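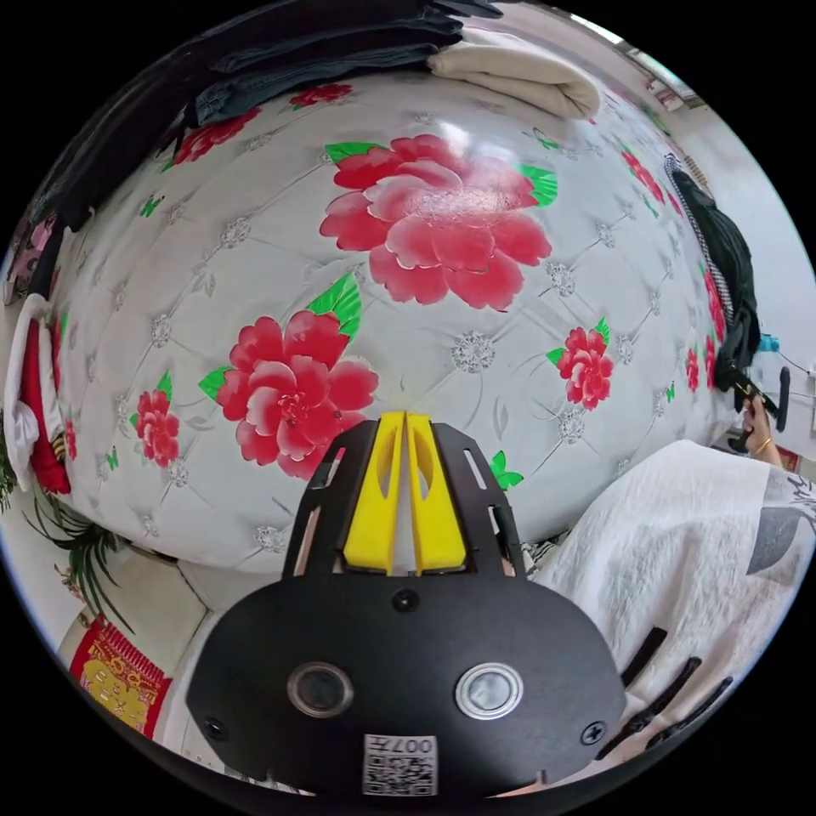
Photo: Lorport blog

So I finally sat down with the gripper budget last night, and wow, the spreadsheet has gotten long. When I started planning this in December I had one line for grippers and one line for "other stuff" (yes, really). The other stuff is now most of the page!

We want folding data from real bedrooms, with real piles of clothes, and that means hand-held grippers and people willing to use them at home. My first quote from Gumeck came to 2,176 for a set, before shipping. Duda was cheaper up front but charges for replacement fingers, and fingers are what I expect to go through. I put in 5 spare pairs and then sat there wondering if that was stingy.

Then there's the stuff I forgot completely - hard cases, extra cables, chargers, storage. Storage is the sneaky one. I had more than 600 set aside for drives and I've already moved money into that line twice.

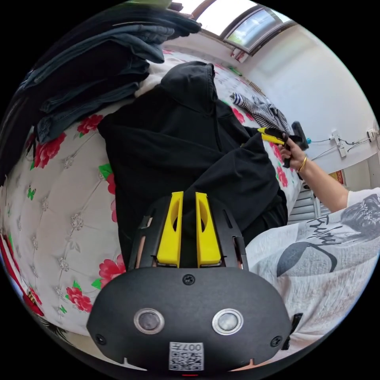

What I keep going back and forth on is whether to buy everything now or rent for a while. Vevonance will rent by the week, and their minimum is 8 weeks, so it's not exactly a quick try-out. But clothes are hard! A hoodie is a whole different job from a pair of jeans, and I'd hate to own a shelf full of fingers that are the wrong shape for thick fabric.

Right now I'm leaning toward buying one set, renting a second, and leaving the arm for next year's budget. If you've bought from either of the two shops, please tell me how long the fingers lasted you. I have to send the order form back soon and that line still has a question mark in it.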